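Gridar Gutter Guard - Owner's Guide
Section 4: Fitting the Mesh Panels Along the Eaves

By now you should have the old leaves out, the downspouts flushed, and the panels laid out along the wall in the order you plan to use them. If you skipped ahead, please go back to Section 3 for a few minutes. Putting mesh over a dirty gutter is a lot of work for very little benefit, and you will only have to take it all off again in June.

Before you start

Each carton holds enough panels and clips for one side of an average house. The short clips go in the gutter lip and the long ones slide under the first row of shingles. They look alike in the bag, so sort them into two piles on the ground while you still have both feet on it.

CAUTION: Set your ladder on firm, level ground and keep your belt buckle between the rails. Do not lean it on the gutter itself. Use a standoff.

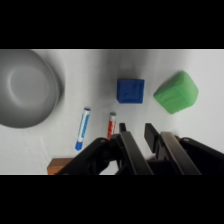

1. Start at the end farthest from the downspout. Lift the edge of the first shingle gently with a flat bar, just enough to let the panel slip under. On a cool morning shingles can be stiff, and it is worth waiting until the sun has been on them a while.

2. Slide the back edge of the panel under the shingle until the stop bead touches. Don't push it past the bead, and don't nail through it - the clips do all the holding.

3. Lower the front edge onto the gutter lip and press a short clip over it at each end and one in the middle. You should feel a firm snap.

4. Bring the next panel up and overlap it to the line stamped in the mesh. The overlap always faces the downspout, so water runs over the joint and doesn't run into it.

NOTE: On roofs with a drip edge that hangs low, the panel may want to sit too flat. Bend the back edge up a little by hand before you slide it in. The Grerkow drip edge (part 219) was made with this in mind, if yours needs replacing anyway.

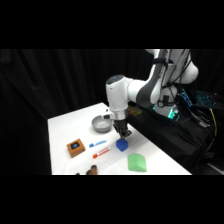 A reader from Batley wrote in to add that the overlap line is hard to see on the brown panels, and that going over it with a chalk pencil before climbing up saved a good deal of squinting. We have tried it since and would pass it along to anyone with the darker finish.

5. At an inside corner, cut both panels at an angle with tin snips and let the second lie over the first. Wear gloves for this, as cut mesh is sharp and stays sharp.

6. Close the open end with an end cap, part 101, and run a thin bead of sealant along its inner side.

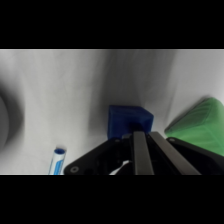
The last step is the hose test, and we do ask that you not skip it. Run water onto the roof a few feet above the gutter and watch the whole length of the mesh. It should lie flat from clip to clip. If it has gone into soft folds and shallow valleys, like the white cloth in the photo, the panels are pushed too tightly together, and water will gather in the low spots. Unclip the front edge, ease the panels apart until the overlap lines match, and snap them down again. Then run the hose once more - it takes a little patience, but you only do it once.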